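Laundry basin too low, my back is killing me

Hanna Tokarz
Posted Jan 18, 2026

I do small loads and carry them out in a plastic basin, no basket. The floor is tile, so the basin ends up down there and I bend over for every single sock! Is there something cheap I could stand it on? A folding stand at the store was too wide for my hallway.

Edmund Mazurek

Get a dryer.

Teresa Henriques

Do you have an old kid's chair around? We use a plastic one from when my daughter was little – thick legs, doesn't wobble on tile, wipes clean. The basin sits right on the seat and you can hang a sweater over the back so the heavy stuff isn't squashing it. It's still lowish, but I bend so much less now. Don't overfill it like I do, though (my sleeves are always flopping over the side).

Bartosz Pawlak

Seconding the chair. Ours cost 2 dollars at a yard sale in October. Check that the basin's base fits the seat before you load it up.

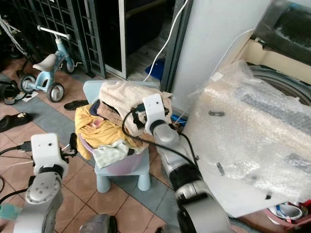
Basin on a light blue child's chair, cream knit on top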